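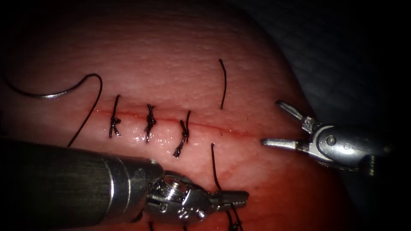

Une question revenue par mail après la dernière séance : à quoi bon une norme, si l'opérateur garde les deux mains sur les manettes et voit tout ce qu'il fait ? Je la trouve très bonne, cette question, et je vais y passer la moitié du cours (tant pis pour le planning !).

Premier point, donc. En télémanipulation, l'opérateur voit ce que l'optique lui montre, et rien d'autre. Le poignet, les mors, un bout de tige, le pad de suture. Tout ce qui se passe derrière, il le devine. D'où la règle que je répète depuis mars : pas de mouvement d'un instrument dont on ne voit pas l'extrémité. On le ramène dans le champ avec l'optique, jamais à l'aveugle. Si vous ne retenez qu'une ligne de ce poly, prenez celle-là.

Deuxième point, les textes. Pour les robots chirurgicaux, la norme à ouvrir est l'IEC 80601-2-77, qui complète la 60601-1 – et non l'ISO 10218, qui vise les robots industriels et que je retrouve chaque année dans vos copies. On y ajoute l'ISO 14971 pour la gestion des risques. Je ne vous demande pas de les apprendre par cœur, mais je veux que vous sachiez laquelle citer, et pourquoi.

Troisième point, les bonnes pratiques à la console. C'est notre règlement de TP, pas une norme, ne mélangez pas les deux dans le rapport :

On saisit le fil loin de l'aiguille quand on serre un nœud, et on tire doucement. Sans retour d'effort, on juge la tension à l'œil : le fil qui se tend, les bords qui se rapprochent, le pad qui blanchit ou qui plisse.

Un fil écrasé par les mors se fragilise. On le reprend le moins possible au même endroit, surtout sur des points séparés où chaque nœud doit tenir tout seul.

L'aiguille reste visible entre deux gestes. Si on la perd de vue, on s'arrête et on le dit à voix haute, même en TP, même sur un pad en silicone !

On lâche les manettes seulement après avoir désengagé la pédale. Oui, je surveille.

Côté matériel, le journal de la plateforme Clonico se remplit à chaque changement d'instrument : référence, nombre d'utilisations, état des câbles du poignet. Nos pinces Foninel sont retirées au bout de 18 séances, sans négociation. Un câble effiloché se signale tout de suite, et l'instrument part dans le bac rouge.

Pour la prochaine fois, vous lisez le chapitre 11 du poly Weveck (les modes de défaillance) et vous m'apportez une analyse de risques d'une page sur un seul geste : la prise du fil. Une page, pas quatre – je les lis toutes. Les binômes qui n'ont pas encore leur créneau à la console passent me voir à la pause.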